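The worst place to find a job is a job fair

I have been to eleven career fairs in my life, seven of them on the side of the table with the free pens. I mention this so you'll understand that I don't hate them out of ignorance.

The one in Trarkthorpe last October had 40 employers in a hall built for basketball. The line went out the door before lunch. By the organizers' count 320 people came through, which was announced over the loudspeaker as though we had all won something. My employer at the time, a payroll outfit called Bresell, had sent me with a folding banner and 200 tote bags. We had two openings. One of them had been filled the week before, but the banner was already printed.

So I stood there for six hours telling people to apply on the website. That was the whole job. Someone would wait in line in their good shoes, hand me a resume on the thick paper, and tell me something sensible about themselves. I would nod and point to a square code on a poster that took them to the same page they could have reached from their couch. Then I gave them a tote bag.

The man at the next table, Gert Maluleke from Bevow, had a system. He put the resumes in two piles, and I spent most of the morning assuming one pile was good and one was bad. Around two o'clock I asked. One pile was people who had stapled their pages and the other was people who hadn't, and both were going in the same box. He was a nice man. He'd brought his own sandwiches and a cushion.

I want to be fair here. There are people who got work out of these things, and I've met a few. Zanele Msimang, who I worked with for years, got her first job because she was standing at the wrong table and was too polite to leave. She ended up running the department. She still tells that story when fairs come up, and she tells it well, and I think it has done a lot of damage. Every fair needs one person like Zanele so the rest of us can be told to keep our chins up.

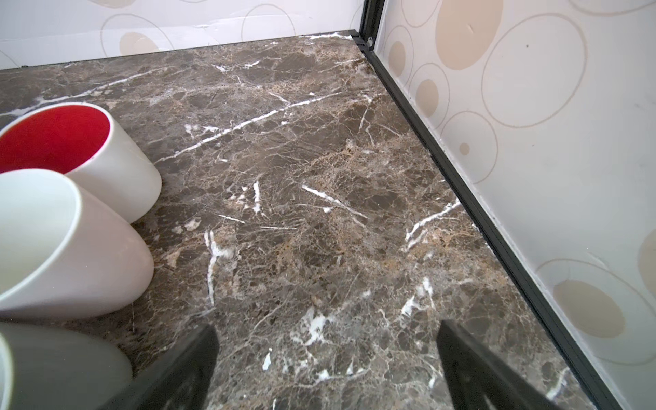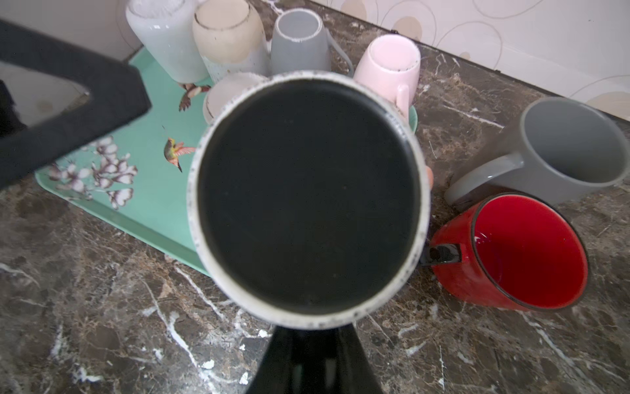
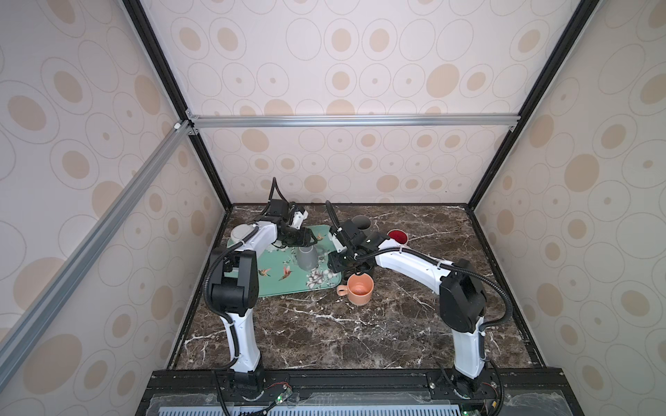 Opinion | Work and Hiring

What bothers me most is the advice. You've seen it. Arrive early. Research the employers. Practice your thirty-second pitch in the mirror until you sound like an elevator. Dress for the job you want, unless the job you want is welding, in which case wear the blazer anyway and look like a welder at a funeral. All the homework is assigned to the job seeker. I have never once seen a leaflet telling employers to bring a job.

It wouldn't be a hard leaflet to write. Send somebody who can hire, or at least somebody who sits near somebody who can hire. Put the pay on the banner. If the work is night shifts in Baloyi, say so before a woman with two kids has stood in line for half an hour to hear about your culture. Write back to everyone who handed you a piece of paper, even if it's one sentence and the sentence is no. I've been told this last one is unrealistic. A table costs an employer $300 before parking, and the same employer can't find the time to send an email.

I did raise this once with an organizer, who told me that fairs are really about visibility. I believe her. We were extremely visible. For the rest of that winter I saw our tote bags all over town, mostly full of groceries, a couple of times with a small dog in them. I can't say it did a thing for payroll.

The strange part is that the small ones work. A library near me does an evening with four employers and a coffee urn. You sit down. Chairs make an enormous difference, because a person in a chair can't be moved along by the person behind them. The employers have to bring a list of open positions with the wages written on it, and if they don't have a list they don't get a table. Last time the hospital laundry took on three people and the bus company took two. There was no loudspeaker. The coffee was terrible.

You could run a dozen of those for what the big hall costs, but then you wouldn't get the photograph of the crowd, and the photograph of the crowd is what gets next year's fair paid for. I've been in that photograph. I'm the one behind the banner, looking for the bathroom.

They've asked me back this year, for a different company. I said I'd do it if I could bring the wages on a sheet of paper. They're checking with legal - I've bought a cushion in the meantime.

Posted August 2022 in Opinion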